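Shakya valley homestays: worth the extra days or just good marketing?

Pludis Travellers' Board > Trip Planning > Hills and Villages

zaidgeagea
I keep seeing the Shakya valley written up as unspoilt, welcoming, the real thing and so on, always in the same words. I've got 16 days in June and I'm being told to give four of them to a homestay booked through Brirance. Their page says "live as the villagers do". I've read that line about a lot of places that turned out to have a gift shop. Has anyone been who wasn't on a free trip?

Elfriede_A
Went last year, paid for everything myself. The valley is pretty. It is also a valley, and there are plenty of them. The bus up from Milis is 14 hours if the road is open and they don't mention the "if" on the website. We sat at a landslip most of a Friday with one packet of biscuits between us.

The family we stayed with were kind but they'd plainly done the welcome dance for the last lot two nights before. I don't blame them. I do blame the brochure.

yetunde.o
Bit harsh, Elfriede. I stayed in the upper village and there was no dance of any sort. I helped shell beans, badly, and got laughed at by somebody's gran. Which village were you in?

Elfriede_A
Lower one, by the bridge. Brirance puts everybody there unless you make a fuss.

yetunde.o
Well there you are then. You can't judge the whole valley on the bit next to the bus stop.

Elfriede_A
I can judge it on the bit they sold me.

zaidgeagea
This is what I was after, thanks both. I've been through every leaflet I could pick up and none of them says there are two villages.
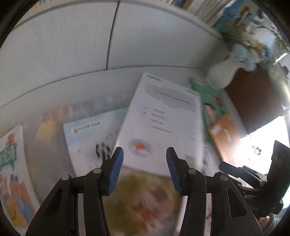 Can you get to the upper village without booking through Brirance?

Take the same bus from Milis, get off at the bridge and walk up. It's a steep track and you'd want to be there before 4 in the afternoon to ask for a room. Elie Sayegh here, by the way, I've been up three times.

zaidgeagea
And people just let you stay? Sounds a bit too easy.

Elie Sayegh
There are a few houses that take guests. If they're full you walk back down, and I've had to do that once, in the rain. I paid 35 a night with supper, same money as Brirance charges, but it went straight to the woman who cooked it.

Elfriede_A
How do you know what Brirance passes on? I'm no fan of theirs but people say this about every agency and I've never seen anyone show the sums.

Elie Sayegh
I don't know. I asked at the house and they said "less". That's all I've got.

Rawan_Sayegh
Elie is leaving out that he came home from the second trip with a bad stomach and didn't eat for most of a week. Boil your water. Also the track is horrible with a wheelie case, ask me how I know.

yetunde.o
Rawan, did you like it though?

Rawan_Sayegh
I liked the mornings. I didn't like the toilet. I wouldn't go in June again, it's cloud from breakfast onwards and you only get the views on the postcards if you're lucky. I'd go in autumn.

zaidgeagea
Autumn's no good to me, it's June or nothing. Right, I'm thinking two nights up there on my own steam and the other two by the coast, where at least I know what I'm getting.

Elfriede_A
Two nights after a bus ride like that? You'll spend one of them asleep. Do it properly or skip it. I'd skip it.

yetunde.o
I'd do three and drop a coast day. Take a torch and something for the gran.

zaidgeagea
Still not convinced but I'll ask at Milis whether the road's open and decide there.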